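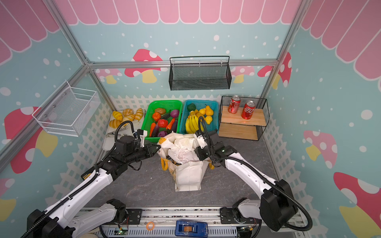

Call for participants: Pudari shop build, February 2024

We're building a pretend grocery store with two robot arms in our shared workshop, and we'd love more hands! Evenings go to wiring, teleop practice and a lot of talk about tote bags.
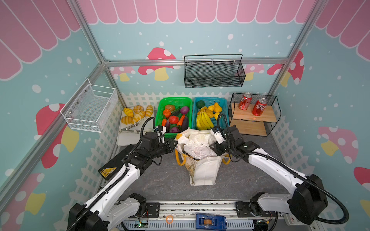

Both grippers at the tote bag, bread and vegetables behind.

We have 10 places. Soldering or Python helps – curiosity is plenty. You'll get your own time at the controls, and we want people who like fiddly jobs such as getting hold of a thin plastic bag. 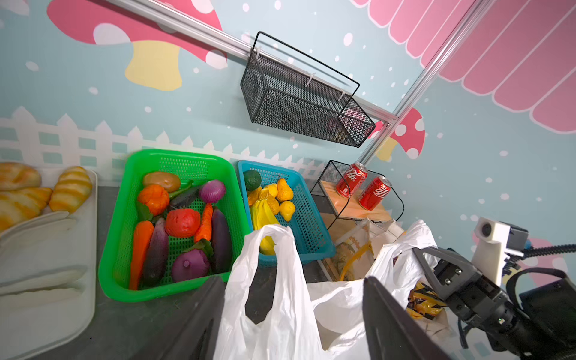 Wrist view, with the bag between the fingers.

Free to join, tools provided. Write to Ulla Pelkonen or Kianoush Ghaffari at the Pudari bench and tell us what you like to build.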